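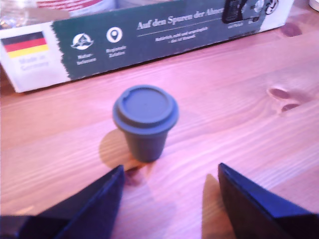

Small grey cup, lid on.

From: Charmaine Engelbrecht
To: Dimgate Players members' list
Date: 2018-01-17
Subject: Re: Norovness – the second act, and who is doing the sound

Dear all,

Thank you to everyone who wrote after Sunday's read-through, and apologies to those still waiting for an answer from me. I have had a house full of relations and the computer is in the spare room, so I've been creeping in to read your messages in my slippers and then creeping out again without replying to a single one. Shanthi's note deserves a proper answer, so I'm copying the main part of it for those who joined the list after Christmas.

Shanthi Sheikh wrote:

> I came away loving the first act and rather lost in the second. The
> three sisters are so clear to me while they are in the kitchen, and
> then we go down to the harbour and everybody starts making speeches.
> Is Vestergaard meant to know about the letter by then? I played him
> as if he did, but Wurnis said afterwards she thought he didn't, and
> we can't both be right. Also, the scene with the lamp runs to 11
> pages and I was hoarse by the end of it. Could we lose some? I know
> you've lived with this play for a long time and I don't want to
> trample on it, but I did wonder.
>
> One more thing. If we're to have the sea all through, please can it
> be quieter than it was in the spring show. My aunt thought the
> heating had gone wrong.

Shanthi, you may trample as much as you like! I have been so close to this script that I'd stopped noticing the speeches, and when I read the harbour scene again on Monday night I could hear exactly what you meant. They are all talking to the audience and none of them are talking to each other. I wrote most of it in one go on a train and I'm afraid it shows.

To take your points in turn. Vestergaard does know about the letter. He has known since the end of the first act, when he picks up the coat, but I see now that the only place this is made plain is in a stage direction, and the audience won't have that in front of them. I'm going to give him a line there. Only a short one, as he isn't a man to say much, but enough for Wurnis to have something to play against later on.

The lamp scene is going to be cut by 2 pages at the very least, and perhaps more once I've sat down with a pencil. The story about the grandmother's boat will go, I think, although I'm fond of it. Please don't learn anything past the point where Ingrid sits down until you've had the new pages from me. I'll bring printed copies on Tuesday and send them round here as well, for those who like to read on a screen.
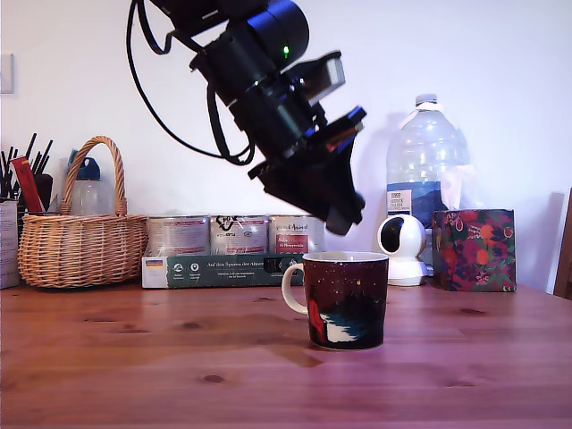
Mug on the wooden table.

Now, the sound. I do want the sea, but I take the point about the heating and I laughed out loud at your aunt. What I have in mind is that we hear it only when the kitchen door opens, and then all the way through the harbour scene but very low, so that you notice it most when it stops. Whoever takes on the sound desk will need to be at every rehearsal from the start of February, as the door cues are fiddly and I would like the cast to get used to them. If you fancy it, do write to me directly. You don't need to have done it before, I'm happy to sit with you for the first few weeks.

A few of you asked where the story comes from. Norovness isn't a real town, or not one that I know of. The year on the gravestone, 1,933 in my typing, should of course be 1933 without the comma, and thank you to the four separate people who pointed it out. My spreadsheet habits have got into my playwriting.

We have 24 seats more than last time if we turn the stage to face the long wall, and I'm inclined to try it. It would mean entrances from one side only, so have a think about your moves – especially the sisters, who come and go such a lot.

Rehearsal as usual on Tuesday, half past seven, harbour scene first and then the end of act one if there's time. Soft shoes please, the floor has been done.

With love to you all,
Charmaine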